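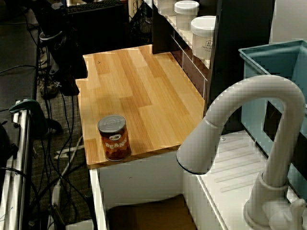
Two grippers, one can of beans, no clear winner

A side-by-side trial of two robot grippers at Clikeo's test kitchen ended on Saturday with a result both camps are describing as encouraging, a word that tends to come up when neither side has won.

The job was a humble one. An arm had to pick up a can of baked beans from a wooden countertop beside a sink, lift it clear and set it back down upright. Each gripper got 20 tries on the same arm, with the same controller and the same can.

Rellow, a two-finger parallel gripper with hard rubber pads, managed 11. Delum, a softer three-finger design that closes around an object like a polite handshake, managed 10.

"I would love to tell you that one extra can of beans is a breakthrough," said Rafail Stefanou, who ran the trial for Clikeo. "My manager would love it too."

The two did fail in different ways, and the engineers found that more useful than the score. Rellow's misses came mostly at the start, when one finger touched the can early and nudged it out of position before the other arrived. Delum almost always got hold of the can, then had trouble letting go. On several tries it set the beans down nicely and took them along again on the way up.

Where the can stood also mattered. Near the front corner of the counter, both grippers had room to come in from the side. Farther back, toward the shelving, the arm had to fold itself into a posture that Nermina Mladenović, a controls engineer on the project, compared to reaching for the last sock behind a dryer. The tall, arched faucet next to the counter takes up a good deal of air as well, and the planner gave it a wide berth – wide enough, on two tries, that the arm ran out of reach and stopped.

Mladenović said the controller, supplied by Živković, was tuned for neither gripper, a choice meant to keep things fair. "So it was equally bad for everyone," she said. She wants the next round to let each team set its own closing speed and grip force, and to add a second camera with a better view of the can's far side.

That round is planned for September, with the same counter and the same 20 tries per gripper. Stefanou has asked for a wider choice of groceries. So far he has approval for soup.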